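Good Tables Take Tape: A Talk With Joar Hägglund

The walnut tops came to Studthorpe in February, and Joar Hägglund has been looking after them ever since. 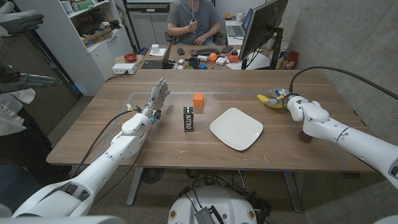
By Shahla Nazari
April 10, 2003

Hägglund fits out workrooms for Rudd. He put tape on the wood the first day. "People want a line," he said. "Inside it is for the work. Your coffee goes on the desk behind."

He paid 400 for each top and 50 for the legs. Mahtab Amini, who shares the room, thought that was too much. "She wanted white boards on trestles," Hägglund said. "They wobble."
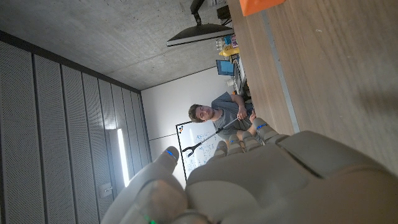
The gray wall panels were her choice, and he admits they were a good one. Before they went up, two people talking at the desks could be heard all the way down the hall. The concrete ceiling was left bare to save about 200.

Scuffs don't bother him. He wipes the wood with a damp cloth and oils it twice a year. Plates and boxes can stay out overnight, he said, as long as they stay inside the tape.
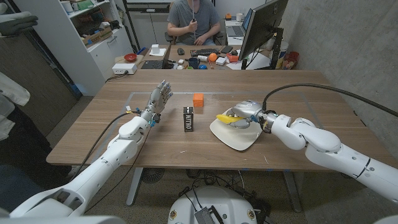 Does the tape mark the wood?

"It leaves some glue if you forget it for a year. Pull it slowly and rub the spot with a little oil."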